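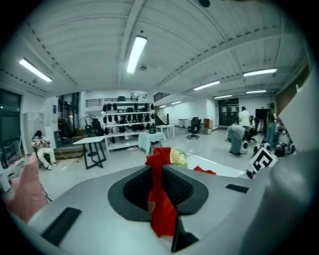 **GURLEY, November** -- The Nowicki Gretine is a small crossover with a plug, a tall roof and a badge that most people in my neighborhood took for a brand of refrigerator. I had one for two weeks and put a lot of errands on it.

Nowicki sells the Gretine in two trims, and the difference comes down to seat heaters and a bigger center screen. Mine was the upper one. It makes 196 horsepower, which is plenty for a car this size and slightly too much for its front tires on a damp on-ramp. Press hard from a stop and the steering wheel gives a little shrug, as if the matter had been referred to another department.

Once it's rolling, it's a pleasant thing. The ride is soft over broken pavement, the brakes are easy to judge in traffic, and the cabin stays quiet up to highway speed. Past that, the door mirrors start to whistle. It's one note, held for as long as you care to drive. I took it out to Burncombe and back and can still hum it.

The driver's seat is good. The back seat is good if you are shorter than my neighbor Selvaraj Weerakoon, who sat behind me on the way to the airport with his knees up near his ears and was very polite about it. He did like the rear vents.
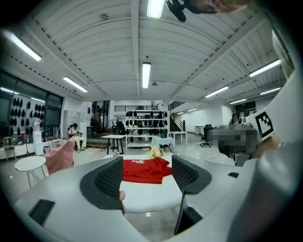
Cargo room is where the tall roof earns its keep. The rear seats fold nearly flat, the opening is square, and the floor is low enough that you can slide in a bag of potting soil without planning your recovery. There's a second floor panel under the first, good for hiding a laptop or, in my case, losing an umbrella.

Now the screen. Cabin temperature lives in a menu. So does the rear wiper, which I found in light rain while a truck filled the mirror. Nowicki did leave us a real volume knob, and I became fonder of it than I expected to be of any knob.

Charging was dull, as it should be. On the fast charger behind the grocery store it added a useful amount in 20 minutes, and the cable never stuck. The port is on the front fender, so you'll be nosing in.

My colleague Sajib Haque drove it for one afternoon and thinks I'm being hard on it. He also owns a convertible with a hole in the top, so weigh that how you like.

Would I buy one? The lower trim, yes, if the dealer would come down a little and I could stuff something in those mirrors. The upper trim costs too much for warm seats and a larger place to lose the wiper.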